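6월, 오후 작업분. 모자 정리 과제 메모.

목적은 하나다. 현관이나 매장 선반에 쌓인 모자를 기계가 한 개씩 집어 옮기는 일을 사람 손 없이 맡길 수 있는가. 수건 개기는 지난달 Lomar 쪽 기록에 정리했으므로 다시 적지 않는다. 모자는 수건보다 형태가 남아 있고 상자보다는 무르다. 파지점을 크라운으로 잡으면 천이 눌리고 접촉면이 매번 달라진다. 그래서 이번에는 챙만 허용했다.

## 설정

- 2지 그리퍼, 손목 카메라
- 파지 후보: 챙 가장자리, 크라운과의 경계 봉제선 근처까지
- 누적 시도 83회, 대상은 천 모자만
- 힘 설정은 Drirnar 작업 때 값을 그대로 사용

## 1. 챙이 짧은 경우

야구모자형은 챙이 짧아 물 수 있는 폭이 좁다. 손끝이 봉제선 가까이 들어가면 크라운 천까지 같이 집힌다. 분홍과 크림색이 붙어 있으면 윤곽 분리는 되는 편이지만, 아래 물체의 상단이 챙 밑면에 닿아 있을 때 깊이 추정이 흔들린다.

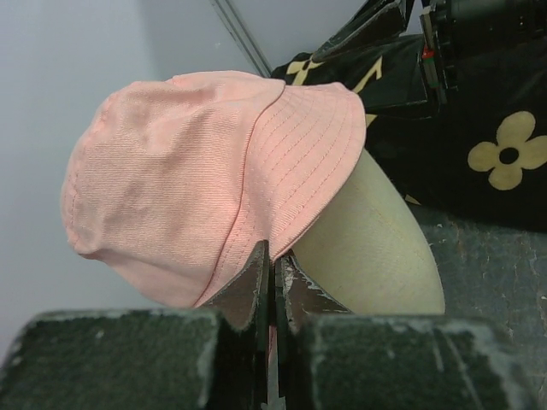
그림 1. 분홍 모자 하단 파지. 챙 밑에 크림색 곡면 물체, 뒤쪽은 무늬 있는 검은 가방.

배경에 검은 가방이 있으면 분홍 챙의 외곽선은 잘 나온다. 반대로 옅은 벽 쪽 크라운은 경계 대비가 약하다. 조명을 더 올리는 방안은 보류. 가정집에서 조명을 맞춰 달라고 할 수는 없다.

## 2. 버킷햇, 같은 색 천이 아래에 있는 경우

제일 까다로운 조건. 색만으로는 챙과 아래 천을 나눌 수 없다. 챙의 촘촘한 평행 스티치를 단서로 쓰자는 것이 Iestyn Hopkin 제안이고, 나도 동의한다. 단, 초점이 흐려지면 스티치가 먼저 사라진다. 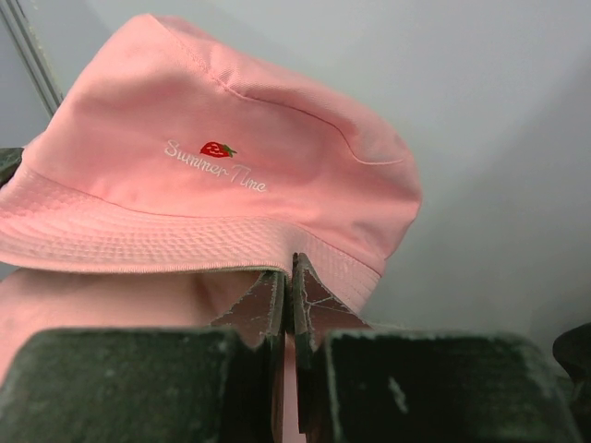 그림 2. 버킷햇, 딸기와 "Summer Time" 자수. 챙 아래와 손끝 틈으로 분홍 천이 보임.

자수는 크라운 앞면 방향을 알려 주는 표식으로 쓸 만하다. 선반에 앞면을 맞춰 놓으려면 어차피 방향 추정이 필요하다. 다만 무지 모자에는 적용이 안 되므로 기본 경로에 넣지 않는다. Kamarul Nasution은 문자 인식까지 붙이자고 했는데 흰 필기체가 곡면을 따라 휘어 있어 비용 대비 이득이 불분명.

## 3. 겹쳐 쌓인 경우

매장에서는 이쪽이 실제 조건에 가깝다. 모자끼리 포개지면 안쪽 모자는 띠 모양으로만 드러난다. 바깥쪽 한 개만 무는 것이 원칙인데, 두 겹을 문 경우를 그리퍼 간격만으로 가려내지 못했다. 얇은 천 두 겹과 두꺼운 챙 한 겹의 값이 겹친다.
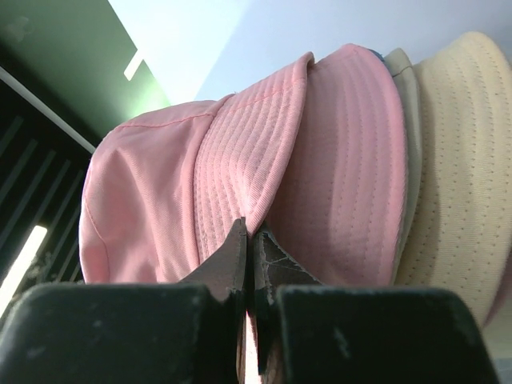
그림 3. 분홍 버킷햇 챙 파지. 오른쪽으로 옅은 회색, 크림색 모자가 포개져 있음.

세 가지 색이 서로 다르면 몇 겹인지는 영상으로 판단할 수 있다. 같은 색이 연속되는 더미는 아직 해결책 없음. 들어 올린 뒤 무게로 확인하는 방법을 다음에 시험.

## 손끝 상태

오른쪽 손끝 표면에 갈라짐과 벗겨짐. 왼쪽에도 긁힌 자국. 마찰 계수를 새 패드 기준으로 넣어 둔 것은 맞지 않으니 수정할 것. 교체 전후 비교값이 없으면 이번 83회 결과도 해석이 애매해진다. Getum 패드로 바꾸기 전에 현 상태에서 미끄럼 시험을 먼저 돌린다.

## 판단

집는 동작만 보면 쓸 수 있는 수준에 가깝다. 집안일로서의 "모자 정리"는 아직 아니다. 사람은 챙을 잡고 한 번 털어 모양을 잡은 뒤 놓는데, 이 동작이 우리 쪽에는 없다. 눌린 크라운을 그대로 옮겨 놓으면 사람이 다시 손대야 하고, 그러면 맡긴 의미가 줄어든다.

## 할 일

- 챙/봉제선 라벨 다시 확인, 1,577장 중 버킷햇부터 (Kamarul)
- 두 겹 파지 판별: 무게 기준 초안 (Iestyn)
- 미끄럼 시험 7회, 그 뒤 패드 교체
- Jafarzadeh 선반 치수 다시 받기. 받은 도면에 깊이가 빠져 있음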